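Fultalura Two-Arm Demonstration Kit
Clarnine series, tabletop

Product page last revised Jul 23, 2026

The Fultalura is a pair of small arms for people who want to teach a machine a chore and have accepted that this means doing the chore themselves, many times, while it watches. You steer, the kit records, and Risolby (our logging software, included) files each attempt as an episode your training code can read.

It will not fold your laundry out of the box. Please stop writing to ask.
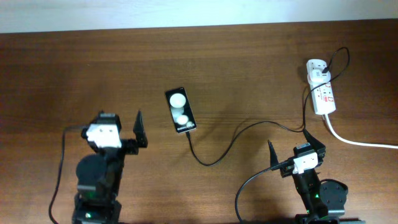 Choosing a first task is where most customers get ambitious. They want soup. We suggest cables, which are cheap, always to hand and humbling enough. Phone charging is the one we keep going back to: a black phone with its screen lit, a black lead looping across a brown wooden table to a white power strip, and an arm on either side with its gripper pointed into the middle of it all. Dark cable on wood grain gives a vision model something to chew on, and the lead never lies the same way twice. Plan on 200 episodes before you form an opinion and 3,000 before you tell your boss.

What you get

Two follower arms, black, with white servo housings at the gripper end
Green power LED at each base
Table clamps, 8 in all
Overhead camera mount
Risolby license, one seat
A printed manual, written by Tin-yau Kong and edited for language

Recording an episode

1. Put the objects down the way a person would. If your first 100 starts are all lined up with the table edge, you will own a policy that works beautifully on tables arranged by you.

2. Start the log, do the task at an even speed, stop the log. Hesitation gets learned too. So does showing off.

3. Mark the episode good, bad or Pan. Pan is our label for an attempt that reached the goal by a route you would rather not see repeated. Keep those in their own folder.

4. Look through the close-up view before you throw anything away. A silver finger up the middle, a strip with red switches on the desk, a bright window and a chair back behind it: the model gets all of that, so vary the background between sessions if you want it to care about the strip more than the chair.

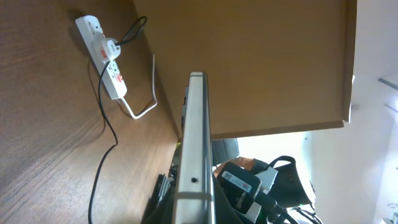
Close-up camera

Sold separately, along with the metal finger set. Customers who skip it in the spring tend to order it by the following May. The image comes through tilted whenever the wrist is tilted, and Risolby leaves it that way. Straightening it is a support request we have declined several times.

Ordering

Kits ship assembled, apart from the clamps. Spare fingers are sold in pairs. For classroom orders of 8 kits or more, write to the Clarnine desk and say what task you have in mind. If it is soup, we will write back with questions.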